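Open Day at the Ninolcombe Waterworks
September 2018

I have driven past the brick tower at Ninolcombe more times than I could tell you and always wondered what went on in there. So when the notice came with my water bill saying the works would be open to visitors, I signed up the same evening!

We met at the lower gate, got our hard hats (mine kept sliding over my eyes) and set off up the hill to the intake. The water comes down from Drorkow reservoir through a pipe you could crawl along, and the first thing it meets is a set of screens that catch leaves, twigs and the odd tennis ball. The guide had a shelf of things they'd pulled out over the years. My favorite was a garden gnome with most of his paint still on.

After that come the settling tanks, and I could have stayed there all morning. The water moves so slowly that you have to pick out a speck and stare at it to be sure it's moving at all. Then the filter hall, which dates from the old days and has green tile up to the ceiling and a brass clock over the door. There are 10 filter beds, and each one gets washed backward with air and water when it starts to clog. They ran one for us. The whole bed boils up brown, roars for a while, and then goes clear from one end to the other. People clapped, me included. 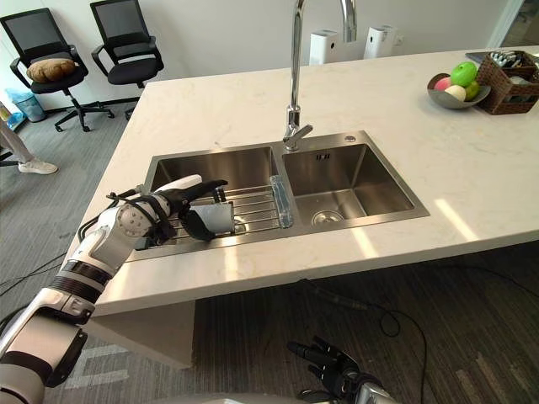

Does the water taste different at home from the way it does at the works?
It can, mostly from sitting in your own pipes overnight, so the guide suggested running the cold tap for a short while first thing in the morning.

The tasting table was next, with 5 jugs marked only by letter. I was sure I'd picked out our own town water and had in fact chosen the one from Clarnness, where it comes out of chalk and leaves a crust in every kettle. My neighbor got them all right and has been unbearable since.

Last stop was the pump room. The old steam engine, known to everyone as Pop, hasn't done any real work in years but they turn it over on open days, and the flywheel goes around with hardly a sound. I expected a racket. The electric pumps that replaced it sit in a corner and are much louder.

Tea was in the old coal store, 40 cents a cup, with very good lemon cake. Wear flat shoes, as there are open metal stairs in the filter hall. The next open day is in March and parking is at the lower gate only.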